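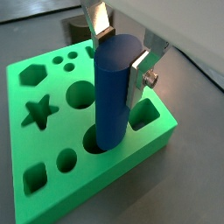 Blue cylinder at the mouth of its hole, leaning slightly in the fingers.

Re-teaching the insert position

Do this after any change of finger pads, or every 1000 cycles.

1. Set speed override to 34 percent and load the Anik program.
2. Jog down until the cylinder just enters the round hole, then stop.
3. Check the lean. If the part is tilted, open the gripper, reseat it and close again – don't correct a tilt by moving the wrist.
4. Center the part in the hole by eye and save the point as INSERT_2.
5. Run ten inserts at 62 percent. If one jams, go back to step 2.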